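The weeping stone at Ulen, and why I'm not convinced
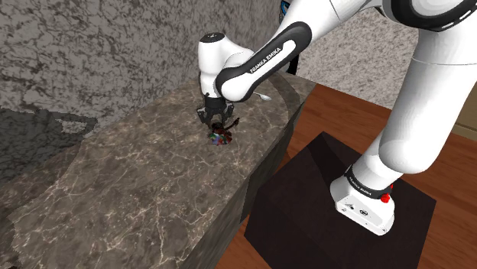 Every autumn somebody forwards me the same story about the old burial ground at Ulen, and every autumn it has grown a little. If you haven't had it yet, it goes like this. A writer of gloomy verse, passing through on the coach road, was so struck by a weeping headstone near the north wall that he sat up with it all night and wrote his best-known poem before breakfast. The stone is said to weep still. The inn across the lane, now the Prutard Arms, has the poem framed on the stairs.

I went over in October to have a look, arriving late in the afternoon while the light was still decent. It's a handsome place and I would send anybody there. The ground slopes towards the river, the yews haven't been clipped into anything silly, and the older slate stones have kept their lettering beautifully. There's one with a winged skull that looks thoroughly fed up. I have no quarrel with any of it. My quarrel is with the story.

Take the night itself. The version on the inn stairs says the poet stayed 8 hours in the churchyard in a storm. The leaflet in the porch says it was a clear night with a moon. The walking tour says fog. I can live with a legend that has lost its date, but a man can't be rained on, moonlit and fogbound at the same wall in one sitting, whatever he'd had at the inn beforehand.

Then there's the poem. I have read it several times now, which is more than it deserves. It mentions a river, a bell, a pale lady and a good deal of ivy. There is no weeping stone in it. There is no wall. The bell is described as cracked, and the parish's own history says that Ulen had no bell at all until 30 years after the poet was supposed to have heard it. The tour gets round this by saying he "sensed" the bell. Well, perhaps. I sense that the tour costs money.

As for the weeping, I stood in front of the stone for a good long while and it was a bit damp. So were the stones either side of it, and so was I. It's a soft, pale stone in a shaded corner, with a gutter from the vestry roof emptying just behind it. The leaflet doesn't mention the gutter.

What interests me more is where the tale came from. The earliest printing I've been able to trace is in a guidebook put out by Tukov, a small press that turned out cheap railway guides to half the county. I own 6 of them. Four of the six have a poet in a churchyard, and in three he is there all night. The wording barely changes from one to the next: "the melancholy bard", "the sleepless vigil", "to this day". I strongly suspect one tired hack with a page to fill. If anyone has the Tukov guide to the coast, which I've never managed to find, I'd love to know whether he gets about there too.

A reader wrote after the last newsletter to say I was spoiling people's fun, and pointed me to the Ngubane lecture on haunted graveyards, which argues that a legend belongs to the place once enough people have repeated it. I listened to the whole thing. It's a good talk, and I agree with the part about how visitors see what they've been told to see. I don't agree that this makes it all right to print it on a leaflet as fact. People come a long way to Ulen, and they could be told about the real dead instead. There is a ferryman's family buried by the gate, with roughly 24 lines of verse cut into one stone, all of it homemade and some of it very strange. The poet couldn't have written it, and I would take it over his pale lady any night of the year.

The burial ground is open until dusk. Go in by the lower gate, as the top one sticks, and wear proper shoes. The porch leaflets are free, and the family's stone is on your left as you come in, half behind the holly. I'm told the inn runs its candlelit evening again this month. I shan't be going, though the soup is decent.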